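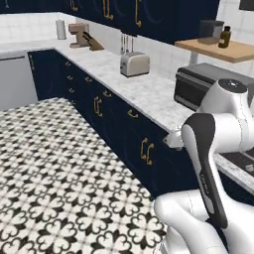 Figura 4.1. Cocina en L con muebles bajos azul oscuro y un brazo robótico blanco y negro (imagen generada por ordenador).

CAPÍTULO 4
Quién habla y quién decide quién habla

Palabras clave: tribuna, veto, moderación, derecho de réplica, financiación condicionada, opinión pública.

Al terminar el capítulo deberías poder:
- distinguir entre negar una tribuna y prohibir un discurso
- explicar qué papel juegan los reglamentos internos en un debate local
- leer una encuesta de opinión sin tragártela entera

4.1 Un caso para empezar

Mayo, siete de la tarde, salón de actos del instituto de Orow. Municipio mediano, un río, una papelera cerrada. El consistorio quiere fusionar las dos bibliotecas y hay debate público. Cinco ponentes en el cartel. Uno de ellos, Réjean Gauthier, exconcejal, había publicado una columna en el semanario Skendance contra las ayudas al alquiler. Texto duro, con un párrafo sobre los inquilinos extranjeros que mucha gente leyó como un insulto. Otros no. De bibliotecas, ni una línea.

Dos asociaciones vecinales piden que se le retire la invitación. La petición reúne 40 firmas en una tarde. La moderadora, Dilek Kaplan, profesora de historia en el mismo centro, se niega - el reglamento del salón sólo permite excluir a un ponente por incitación a la violencia, y ahí no la había. El ayuntamiento duda. La cadena Grolard, que pagaba el sonido y el folleto, anuncia que retira su dinero si Gauthier sube al estrado. Subió. Sin folleto y con un micrófono prestado.

Asistieron más de 200 personas. Bastantes venían por Gauthier, a favor o en contra, y el asunto de las bibliotecas se despachó en trece minutos. Este dato se cita poco y conviene retenerlo: volveremos a el en 4.5.

4.2 Tres lecturas del mismo episodio

Primera lectura, la de Ivar Hedlund en su manual de derecho municipal. Una sala pública es de todos, el gestor no evalúa opiniones, aplica reglas. Si la regla es mala, se cambia antes y no la víspera. Hedlund admite excepciones pero pocas, y las quiere por escrito.

Segunda, la de Hagos Gidey. Invitar no es neutro. Quien elige cinco nombres ya ha dejado fuera a todos los demás, así que hablar de censura cuando cae uno de la lista es empezar a contar tarde. Gidey no pide prohibir nada. Pide que se discuta la lista. En Orow, recuerda, ningún ponente vivía de alquiler.

Tercera, Mitiku Gidey (hermano del anterior, y en desacuerdo casi total con el). Le interesa el patrocinador. ¿Que una empresa retire fondos es libertad suya o presión sobre el debate? Las dos cosas, responde, y por eso la financiación de actos públicos debería ir sin condiciones o no ir.

Ojo: las tres lecturas no se excluyen. Los alumnos suelen elegir una y defenderla como si las otras fueran tontas. No lo son.

4.3 Vocabulario mínimo

Tribuna. Espacio donde una voz llega a un público que no ha reunido ella misma. Un salón, una columna, una hora de radio.

Veto. Decisión de impedir el acceso a una tribuna concreta. No equivale a prohibir el discurso - la persona puede decir lo mismo en otro sitio. Cuántos otros sitios hay en un pueblo pequeño es otra cuestion.

Derecho de réplica. Posibilidad de contestar en el mismo medio y con un espacio parecido. Skendance lo ofreció a las asociaciones, que tardaron dos semanas en mandar su texto.

Línea Prasertsri. Nombre que daremos al criterio del reglamento de Prasertsri, municipio vecino: se puede excluir a un ponente sólo por lo que vaya a decir en ese acto, nunca por lo dicho antes. Fácil de enunciar. Aplicarla cuesta más, y en el apartado siguiente veremos por qué.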